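# Mangubat Doubts the Kikport Patrol Deal Will Hold

Amado Mangubat spent most of his working life on fisheries patrol boats before he started writing about maritime borders, and he has little patience for joint statements. The one signed at Kikport in December runs to 8 pages. He has read it several times and says he still can't find the part that obliges anyone to do anything.

"It says the two sides will 'seek to notify' each other before sending armed vessels into the strait," he said. "Seek to. I sought to quit smoking for years."

The agreement was sold as the end of a bad year, in which both coast guards accused each other of ramming, flare-firing and cutting nets. It sets up a hotline between the two harbor commands and a shared chart of the disputed waters. Ministers on both shores called it historic. Mangubat would like to see the chart first.

"There were two charts on the table and they don't agree," he said. "The difference is 880 square kilometers. So which one are they sharing? I asked both press offices and got the same paragraph back, nearly word for word." 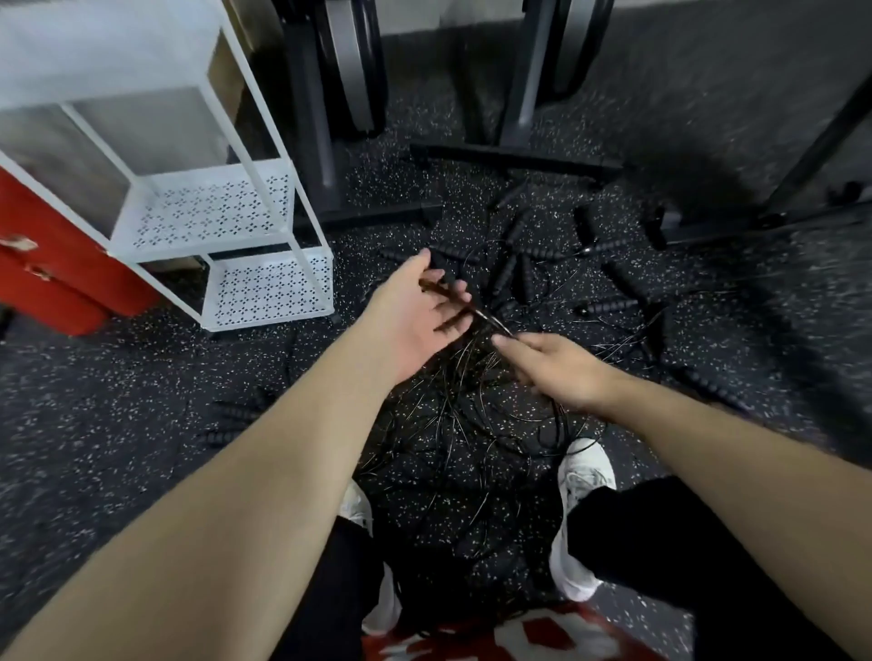 **Pekix Community Sports Club – Members' Bulletin, Talks & Interviews**

He is just as doubtful about the numbers. The government says 700 coast guard personnel will be moved away from the outer islands as a gesture of good faith. Mangubat points out that the text gives no date for the move and doesn't say where they would go.

"If they shift to the next base down the coast, that's two hours by boat," he said. "You could call it a withdrawal. I'd call it a commute."

Asked whether the hotline might at least prevent an accident, he gave some ground. A phone call is better than a searchlight, he said, and he remembers nights when he would have been glad of one. But an earlier line between the same two commands went quiet after a change of government, and he wants to know who will be sitting by this one at three in the morning, and whether that person will have the authority to turn a ship around.

"An operator who has to wake up a deputy minister is no use to anybody out there."

Supporters of the deal note that 2905 fishing licenses will be recognized by both sides under its second annex. Mangubat accepts that this matters to the crews. He also says that recognition on paper was never their main trouble. Boats were boarded last year with every document in order, and their catch was held until it spoiled. The annex has no section on compensation.

So would he rather have no agreement at all?

"No, and I get asked that a lot, as if those were the only choices," he said. "I'd take a shorter one. Give me one line on the map and one rule about who can carry a loaded deck gun past it. Then put in what happens when somebody breaks the rule. They left that out because it was the hard part."

The two delegations are due to meet again in the spring to settle the patrol schedule. Mangubat expects a photograph and another statement. He has asked for a seat in the press room, and so far he hasn't had a reply.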